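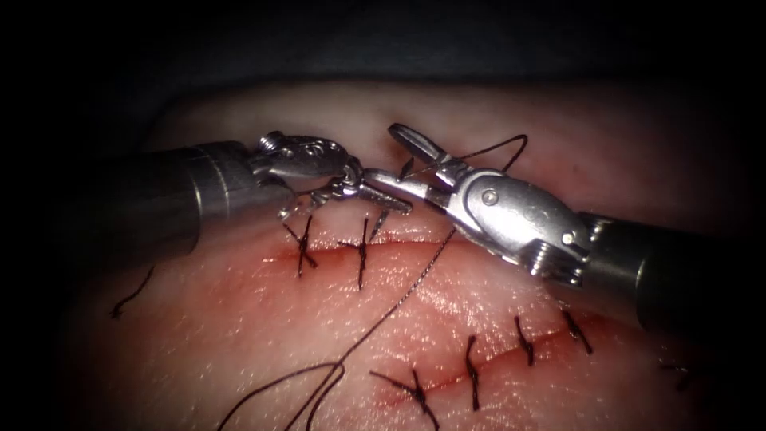

### 4.2 Why firms leave the preference unused

Working section, numbers final as of 2/28/19, wording not.

The starting puzzle is simple. Tariff preference on the books, goods that qualify or look like they qualify, and the importer pays the full rate anyway. We have 2271 import declarations from the firm sample. In 25 percent of them a lower rate was open to the buyer and no claim was made. Section 3 has the breakdown by product heading, not repeated here.

Three things we looked at: the size of the saving, the paperwork on origin, and who in the supply chain holds the information. Order matters a little. The first one explains most of the small shipments and then runs out.

**Size of the saving.** Below a duty saving of $500 per shipment, claims drop off fast. Makes sense. Somebody has to fill in the origin statement, somebody else has to keep the records, and the broker charges for both. Lopes, a parts importer with a lot of small mixed consignments, told us they don't even check under that level. Plustell has the same cutoff in writing. But plenty of unclaimed shipments sit well above the line, so a fixed cost story can't carry the whole thing. We tried splitting the fixed cost into a first-time piece and a repeat piece (see Table 6). Helps a bit. Firms that claimed once on a heading nearly always claimed again on the same heading, and that held when the supplier changed, which we did not expect.

**Origin paperwork.** Harder to measure. The rules differ across product chapters: some ask for a change of tariff heading, some for a regional value share, some let the firm pick. Where the firm can pick, use is higher. Where only the value share is allowed, use is lowest, and interviews point at the same problem over and over, namely that the share has to be worked out from input costs the exporter doesn't want to show. Ninix buys finished instruments and assemblies and gave up on two suppliers who would not hand over a bill of materials. Paid full duty. Still does on one of them.

Exchange rates make it worse. A product that clears the value threshold in the spring may miss it by December with nothing changed on the factory floor. Tolwood had this happen with one line and stopped claiming on all its lines, including ones with plenty of room. Overreaction? Maybe. Their compliance person called it cheap insurance, the penalty for a wrong claim being larger than a year of savings. We can't verify the penalty math, the firm's own estimate.

**Who knows what.** The exporter knows the origin of the inputs, the importer gets the saving. Unless the two share it, the exporter has no reason to bother. Related-party trade should not have this problem and mostly it dosen't: use is clearly higher inside the same group. The gap stays when we control for shipment size and heading. It shrinks with years of dealing between the two parties, so time may do some of the work that ownership does. Could also be selection, long relationships are the ones that went well. No clean way to separate these in our data.

**Overlapping agreements.** Short note only. Some country pairs are covered by more than one deal, with different rules for the same product. More choice should mean more use. In the sample it doesn't, or not much. Brynjólfsdóttir (Signe, working notes shared with us) argues that firms learn one certificate form and stay with it even when the other deal has the lower rate. Our interviews fit that. Only 30 firms though, and the ones who agreed to talk are probably the better organized ones, so if anything the problem is understated here.

What this means for the estimates in Section 5: we treat the claim decision as a firm-by-heading choice, not a shipment choice. Standard erors clustered to match. The shipment-level version is in the appendix, signs are the same, the size effect comes out larger.

**Figure 3.** Two robotic arms with surgical instruments over a tissue pad, incisions partly closed with stitches.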